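Two Fingers, One Bottle
At Cluline, a comparison of hand-held grippers begins with the things people keep on their desks
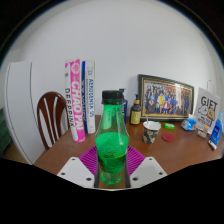

A green bottle between the white fingers of a hand-held gripper. Trials are held at ordinary desks.

The engineers at Cluline had expected the choice of camera to decide the matter. When the firm set out to compare two hand-held grippers for its training program, the first plan ran to several pages on lenses and exposure and gave a single paragraph to the fingers. By September the proportions had been reversed.

The comparison is led by Seraina Trummer, who joined the firm's Skoltholm office from a background in packaging machinery. Her team was asked to recommend one tool for recording how people pick up, move and set down household objects. The recordings are later used to teach a robot arm the same motions. The person holding the tool works at a normal pace, and the camera mounted on it records what the arm's own camera would see.

Two designs reached the final round. The first, known in the office as the Kaufmann, has flat, stiff fingers that can be unscrewed and replaced in a few minutes. The second, the Oline, has softer fingers that bend around an object as they close. Each was used for 134 recorded grasps on the same set of objects, by the same operators, in the same order.

Bottles received particular attention. A bottle is tall, often smooth, and its weight shifts as the liquid inside it moves. "We had treated it as an easy object," Ms. Trummer said. "A person lifts one without thinking. With a gripper, the height at which you take hold of it matters a great deal, and a half-full bottle behaves differently from a full one."

The Oline proved more forgiving when an operator approached at an angle. Its fingers settled against curved surfaces, and fewer objects were turned during the lift. The Kaufmann asked for more care in the approach but gave a steadier result once the fingers had closed. Its operators also reported less fatigue in the hand over a long session, a point that had not been on the original evaluation sheet and was added at the request of Fabian Lüthi, who carried out a large share of the recordings.

Mr. Lüthi was equally firm on the question of setting. Early trials had been conducted on a bare bench under even light. He argued that a desk with cups, packets and a picture frame against the wall would be a fairer test, for the camera as well as for the operator. Dark wood with a glossy finish reflects light upward, and objects standing close behind the target can confuse software that must work out where one thing ends and the next begins. The team adopted furnished desks for the second round and has kept them.

Wide-angle lenses were used on both tools. They bend straight lines toward the edges of the view, and correcting for this takes computing time. Vinzenz Fankhauser, responsible for the software, tested a narrower lens and found that operators lost sight of nearby objects as they moved in. The wide lens was retained – with a revised calibration procedure that is now repeated at the start of each session.

The final report recommends the Kaufmann for general recording and the Oline for fragile or irregular items. Ferdinand Rüegg, who reviewed the findings for the firm's management, accepted the recommendation but asked for further work on wear. Replacement fingers for the Kaufmann are inexpensive, yet a worn pair can alter the grip before the operator notices. A fixed interval of 200 grasps between inspections has been set for the coming season.

A third round is in preparation at Skoltholm. It will cover handled cups, folded cloth and soft packaging, and the operators will again work at desks of their own choosing.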